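自己在家煮鹰嘴豆，几个小窍门

我搬到这条街快八年了，最高兴的事就是楼下什么味道都有。拐角那家叫Akbari的小铺子卖波斯香料和干豆子，再往前走两个路口，有人卖巴西奶酪面包，早上七点多就排队。住得久了，嘴也跟着变杂，原来只会炖排骨和拌黄瓜的我，现在隔三差五就想吃一碗鹰嘴豆泥，或者一锅放了干青柠的豆子炖肉。

罐头豆子当然方便，我家柜子里也常备着两罐，来客人的时候救急。可是干豆子自己煮出来的那股香味，罐头真的比不了，价钱也便宜一大截。下面这些是我煮糊过、煮硬过好多锅之后慢慢攒下来的，写给跟我一样爱折腾的朋友。

先说泡豆。头天晚上睡前把豆子淘两遍，挑掉瘪的和小石子，用足足三倍的凉水泡上，加一小勺盐。对，泡的时候就可以放盐，不会把豆子变硬，皮反而更软。天热的时候，比如七月，一定要放冰箱里泡，我有一年偷懒搁在灶台上，早上起来一闻，酸了，整盆倒掉，心疼了好几天。

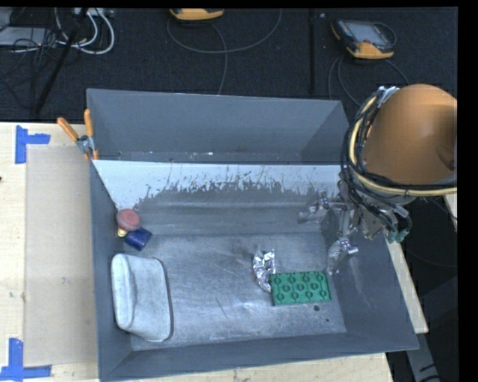

Simin Amini
家常菜栏目作者

再说煮。泡好的豆子倒掉水，冲一冲，换新水没过豆子两指高，大火烧开，撇掉浮沫，然后转小火，锅盖留一条缝。想做豆泥的话，加一点点小苏打，半斤干豆子放四分之一茶匙就够了，多了会有肥皂味。想拿来拌沙拉或者炖肉，就别放，豆子才能保持完整。煮多久要看豆子新不新，我一般从四十分钟开始尝，捞一颗用手指一捏，能碾开就好了。陈豆子有时候要煮一个半钟头，急不来的，去看会儿书吧！

煮豆子的水千万别倒。打豆泥的时候加几勺，比加清水香得多；剩下的可以煮汤，或者和面。我的邻居Tarcísio Barbosa拿它焖米饭，里头再扔一片月桂叶，我尝过一次就学来了。

吃不完的豆子，连汤一起分成小份，凉透了再冻，装的时候别太满，留一点膨胀的地方。冻好的用上两三个月没问题，头天晚上挪到冷藏室，第二天就能下锅。

最后啰嗦一句芝麻酱：新开的瓶子上面总浮着一层油，底下硬得挖不动，把瓶子倒过来放一夜，第二天再搅就轻松多了。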